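MUS 324: Care and Storage of Small Collections
Unit 2: Housing Small Objects
Instructor: Yasmine Kamel
Handout revised Jun 29, 2018

1. Purpose of housing

Housing is the general term for any container in which an object is kept when it is not on display. It protects the object from dust, light, pressure and careless handling. Students should be able to state which of these risks applies to a given object before choosing a container for it.

2. Materials

Wood gives off acids as it ages, and fresh oak is among the worst offenders. Metals with a high lead content are especially at risk, as are shells and some minerals. Where an older wooden case must be kept in use, its compartments are lined with a barrier film and then with acid-free tissue. Ordinary felt and wool should not be placed near silver.

3. Labels and numbers

Each object carries its own number, and the same number is written on the compartment. Pencil is used on paper labels. The Saliba button collection, discussed in the second lecture, holds 400 pieces and was renumbered twice before a single system was adopted. The reading packet includes the Mirholm storage survey, which students should compare with it.

4. Light

Textiles, dyed materials and works on paper are kept dark. A glazed lid allows inspection without opening the case, but it offers no real protection from light. Cases of this type belong in a closed cabinet.

5. Assignment

Choose 12 small objects of mixed material and write a housing plan for them. State the container, lining and label used for each. Plans are due before the December recess. 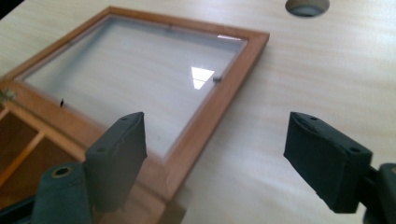
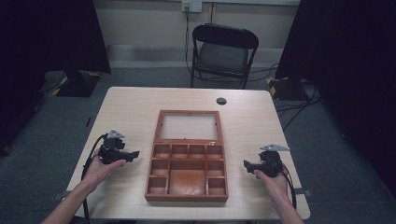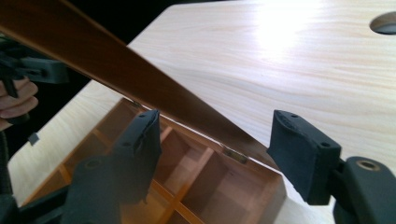
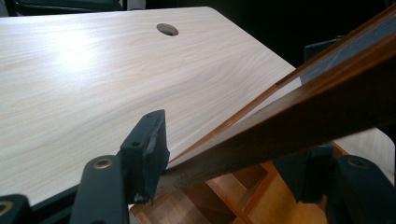

Plate 2. Second view: varnished wooden frame with a dark panel.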